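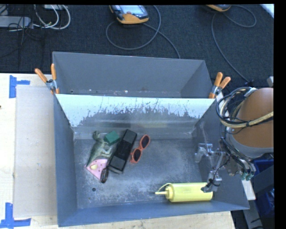
Every gripper brochure I have been handed in nine years of writing about this industry has shown the product holding an egg. The egg is always white, always unbroken, and always alone. So when Babar Hashmi offered to let me sit in while he compared two grippers on the same arm, my first question was about eggs, and he said he didn't own any. What he had was a grey bin. It held a pair of coral-framed sunglasses, a yellow squeeze bottle, a small green block and several other things that looked as though they had come out of the bottom of a school bag, and a good deal of the floor they were lying on had been scuffed to a cloudy white.

Hashmi tests grippers for Purves, a small integrator that buys other people's robot hands and sells them on to warehouses, once it knows which ones it would be ashamed of. The two candidates in September were the Drusberg, a stiff and rather expensive parallel jaw, and the Jostano, whose jointed fingers fold in on themselves when they meet resistance. The Drusberg's manual runs to 442 pages. The Jostano's is a laminated card.

“I've read both,” Hashmi told me. “The card has fewer mistakes.”

His method is simple and extremely dull to watch. The arm goes into the bin, takes hold of something, lifts it over the divider and lets go. When everything is on the far side, somebody tips it all back. The controller, a Starkimero, logs each attempt and files it as a pick, a drop or a “non-event”, a category that covers everything from a missed grasp to the arm pausing for a long think. By the time I arrived with my flat white the log stood at 2,339 attempts, and I was given a stool.

I had assumed the stiff jaw would win, because it cost more and made a better noise. On anything with two parallel sides it was superb. It would pick up a block the way a bank teller picks up a pen. Give it sunglasses and the whole personality changed. It closed on a lens, lost its nerve, reopened, and closed on the same lens again. Hashmi watched this with the patience of a man who has raised teenagers.

The Jostano was sloppier and did better. It tended to arrive a bit off to one side, nudge whatever it was after into the wall of the bin, and gather it up from there. Hashmi calls this cheating and approves of it. The wall is free, he says, and it never needs a firmware update. The trouble came with bottles, which roll. Twice I watched the fingers herd one the full length of the wall before getting a grip on it, like a kelpie working a single sheep.

Neither hand was much chop at soft, crumpled things. The Drusberg pinched them beautifully when the camera told it the right height, and the camera mostly didn't. Shiny folds confuse the depth reading, so the arm would stop a centimetre short and close with great conviction on air. The Starkimero logged these as non-events. I thought that was generous.

What surprised me was how little of the afternoon went on the grippers themselves. Swapping from one to the other took over an hour, most of it spent on cables. A wire that is fine with a short hand turns out to be too tight with a long one, and you only learn that at full reach. Then the wrist has to be calibrated again, and then Hashmi puts the kettle on while it fails the first time.

Purves has since ordered the Jostano for a customer who ships chemist's stock, with a note that the bottles be packed standing up. The Drusberg went back in its foam. Its maker has sent Hashmi a new set of rubber fingertips to try and, in the same parcel, a brochure. He held it up to the webcam for me so I could see the cover, and I asked him what was in the jaws. It was a strawberry.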